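I Updated the Laptop. The Laptop Has Updated Me.

January 11, 2025

I put it off for as long as a person can. There's a setting for "remind me tomorrow" and I had been reminded tomorrow since June. 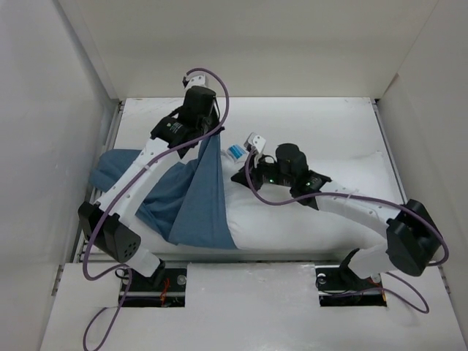 What finally did it

My notes app stopped opening. I use Traken for everything: shopping lists, half of a novel, the code for the bike lock. One morning it put up a polite gray box saying it needed a newer system than mine and would wait. It would not let me read my own grocery list while it waited. So I went out and bought milk from memory, came home with no milk and two kinds of mustard, and pressed the button.

The download was 343 minutes by the first estimate. Then 36. Then 196, which it stuck to for most of the afternoon. I've stopped thinking of the progress bar as information. It's more of a mood.

Making room

Before any of that, it wanted free space, and I had none. I deleted the obvious junk and gained almost nothing. Then I found a folder called "old old desktop" which contained a folder called "desktop old" which contained, as far as I could tell, the first folder again. I copied the lot to an external drive and have no plans to look at it until the drive dies.

Sombat Mahawong, who has been fixing my computers since we shared an office and has never once been thanked properly, told me over the phone to make a full backup first. I said of course. Then I hung up and started making a full backup.

The part where it restarts

It restarted four times. The third time it sat on a black screen long enough for me to draft an email to work in my head. Then the login window came back with a new wallpaper, some kind of hill, and asked me whether I'd like to share my usage data. I would not.

What's different

The settings have all moved. Sound is now inside something else, and the thing that used to be called Displays has a page for "appearance" that has nothing to do with displays. The corners of the windows are rounder. I got 200 notifications at once, most of them from a calendar I unsubscribed from two jobs ago.

My printer, a Nondham I bought used, has vanished from the list completely. It still turns on. It makes its noise. The laptop looks straight through it like an ex at a wedding. There's a driver on a forum, posted by someone signing off as Ó Ceallaigh, with a long thread of people thanking him and one person whose scanner now only works in green. I'll try it this weekend.

On the plus side, Traken opens. It opens fast, too. My grocery list is right where I left it, and milk is at the top.

Battery life seems worse, but Sombat says to give it a few days while it finishes indexing. I asked what it was indexing. He said "everything," and then had to go.

Filed under: computers, mustard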